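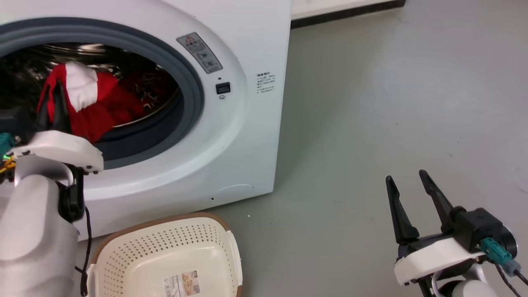
Left gripper on the red load, right one parked low, basket on the floor in front of the door.

How to Hand Off the Laundry Unload to a Two-Armed Robot (and Keep Your Crew Happy)

Posted 11 Apr 2018 by Perihan Demirtaş

I run the linen and workwear room at Zistport, and for the past few months I've been teaching a robot to empty washing machines. I love this job more than I have in years! Several people at our other sites have asked how we set it up, so I've written down the steps we follow at the start of each shift, plus what has changed for those of us who used to do all the bending.

You don't need to be a programmer. Dumisani Mokoena, our lead on the evening shift, had never touched a robot before last September, and he's now the person I call when something won't grip.

What you'll need

A front-loading washer at floor level
A two-armed robot with two-fingered grippers
A rigid basket that keeps its shape when it's empty
Floor tape
A clear patch of floor that people don't have to walk through

Step 1: Agree on who does what

Do this before you move any equipment. We sat down as a crew and went through the whole wash cycle on paper, from the bins coming in to the folded stacks going out. The robot got the unload. We kept sorting, stain checks, folding and anything with buttons or delicate trim. Write it up and tape it to the wall where the new hires can find it.

Our first version was too vague. It said "robot handles washers," and two people each assumed the other was checking the drum afterward. A sock went around with somebody's white shirts for three cycles. Put a name next to the drum check, every shift.

Step 2: Set the basket

Put the basket on the floor directly in front of the washer, low enough that the door swings over it freely. We like the perforated plastic kind with a firm rim. Soft bags slump, and then the gripper lets go of a sleeve over a gap that isn't there anymore.

Mark the basket's spot with tape once you've found it. Ours moved four times in the first week before everyone was satisfied, and the tape ended the arguments.

Step 3: Open the door all the way

Swing it fully open and look at the rubber gasket. Small things hide in that fold, so run a finger around the whole ring. If a cuff or a drawstring is tucked in there, free it by hand before you start the arms.

Step 4: Check the arms and cables

Walk around to both sides. Each connector should be seated firmly, and the cables need enough slack for the arm to reach the back of the drum. A little hanging cable is fine. What you don't want is a loop that can catch on the basket rim or the edge of the door opening.

Open and close each gripper once while you're watching. It takes seconds (and I still get a kick out of it).

Step 5: Start with one arm

Let one arm do the reaching and keep the other one low and out of the way, gripper open. We tried using both right from the start and they kept wanting the same pant leg. With one arm pulling, you can see what the grip is doing and stop it early.

Heavy pieces come out best when the fingers take a thick fold near the front of the bundle. If the gripper pinches a single layer, pause and let it try again. Don't reach in to help while the arm is live. Pause first, hands in second, every single time.

Step 6: Run it and write it down

We keep a notebook by the washer. Date, load type, and a line about anything that needed a person. As of this morning we've logged 3,329 pieces unloaded, and the notes are the best training material we have. Red workwear tangles. Aprons with long ties are the worst. Towels are a dream.

A mixed load takes the robot roughly 32 minutes, which is slower than Dumisani by a mile! But he's at the folding table the whole time, so the room as a whole moves faster than it used to.

What it changed for us

I was nervous about this part, and so was everyone else. No positions were cut. What did change is the shape of the day. The unloading used to be split evenly, and it was the task people traded away. Now there's more folding and repair work, and two of us have learned to retrain the grip for new fabrics. We asked for that to count as skilled time on our pay sheets, and it does. If you're starting out, bring it up early.

Some things got a bit worse. The room is quieter, and a couple of people miss chatting over the machines, so we moved the folding table closer to the washers. Standing in one place is hard on the feet, too. We switch stations every 60 minutes and put down better mats.

If your unload is going badly, check the basket position before you touch any settings. Then check the gasket again.

Next up is the dryer side, where the door opens the wrong way for our floor plan. I'll post the layout when we have one that works.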